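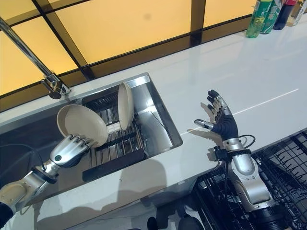

We put the draft of our grasp timing paper online in July, and a few people asked for a version without the equations. I'll try to do it as a thread.

The question was small. When a two-armed robot handles dishes at a sink, how much does it help to let the policy predict when contact will happen, on top of predicting where the hands should go?

Most imitation learning setups I know of output a chunk of future joint positions and stop there. The timing of contact is buried in the motion. If the hand meets the rim of a bowl a little early, the policy has to notice from the camera, and the hand itself is often blocking the view.

So we added one extra output per hand: the time left until the next contact change. That covers touching something, letting go of it, or having it slip. It is one number per hand per step. Kenna Drummond wrote the first version in an afternoon and we spent most of the spring arguing about the labels.

Labels were the hard part. We had 2,658 teleoperated episodes with bowls, plates and cups, and none of them had contact marked. Birthe Kvaran trained a small labeler on motor current from the fingers, using 600 episodes that we marked by hand.

The labeler is good on ceramic and bad on thin plastic. Light cups barely change the current, so it misses the moment of touch. We kept those episodes in training but masked the timing loss for them.

For the test we used bowls, because a bowl in a sink is awkward. It can lie flat, or it can stand on its edge against something, and a grip on the rim behaves very differently in the two cases.

Each condition got 20 trials with the same set of starting layouts. Baseline policy, bowl on its edge: 9 lifts that counted as clean. With the timing output: 16. Clean means lifted, moved over the counter and set down with no regrasp.

With the bowl lying flat there was no difference we would defend. Both versions do fine there.

Where the gain comes from, as far as we can tell: the baseline starts lifting before the fingers have finished closing. The timing version waits. Kasun Kumarasinghe plotted finger closure against wrist height for every trial, and the early lifts stand out right away. That plot is in the appendix and should probably be in the main text.

What it didn't help: anything with both hands. We hoped the free hand would get ready sooner for a handover. It moves at the same time as before, and sometimes it hovers. We have no good account of that yet.

Also, all of this is one kitchen, one robot and one sink. Ruaridh Tosh is repeating the bowl trials at the Skasdale lab, where the basin is deeper and the lighting is worse. I expect the numbers to drop.

Someone asked if the extra output slows the policy down. No. It shares everything up to the last layer, and the control rate stayed the same.

Code and labels will go up once Shona Farquharson has finished checking the hand-marked set. She has already found a batch with left and right swapped, so please don't use the early copy that some of you have.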